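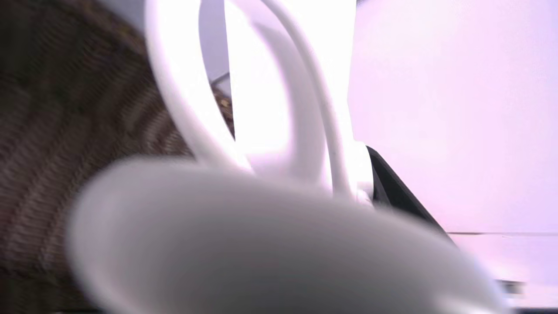 We're pricing a second gripper for the arm in our packing room and I need a sanity check before April, when the budget locks. The cell handles gift sets, so it's a lot of awkward shapes and no two orders packed alike. White loops like the two in the picture, shaped like mug handles, are what eat our cycle time, and the brown ribbed texture next to them doesn't help the vision either. Quotes so far: Vilmont two-finger with soft pads, 447 a month on lease. Stestach suction head, cheaper, but they want 500 up front for setup. Has anyone run either one on glossy white parts?
packroom_dee
Feb 15, 2019

Skip suction. Handles break the seal every time you come in off center. We had a Stestach for 8 months and sent it back.
torque_31

Disagree with torque. Ours is fine on mugs if you pick from the base. It depends on how they're presented. If they come in upside down you have a flat spot to work with.
lowbay

Ours come in however the supplier packed them, so I can't count on the base being up.
packroom_dee

Then two-finger. But read the Vilmont lease before you sign. Pads are a consumable and they aren't in the monthly price. Ask for pad life in cycles, in writing.
torque_31

I'd look at the camera before any gripper. Bright white on a pale background washes out, and a better gripper won't fix a bad pick point. Put part of the money into lighting. We bought a Kneath diffuser and dropped from 31 failed picks a shift to 8.
gridline

Lighting is a separate line in our budget and it's already spent. Good point on the pads though — the rep never brought them up.
packroom_dee

Then move the line. Buying the gripper first is backwards in my opinion.
gridline

Not everyone gets to move lines around in the middle of a year. Dee, ask Skaster if they still do trial units. They let us keep one for about a month and we only paid the shipping. Run your worst order through it and see.
lowbay

Will call them. I'll post the pad numbers if Vilmont gives me any.
packroom_dee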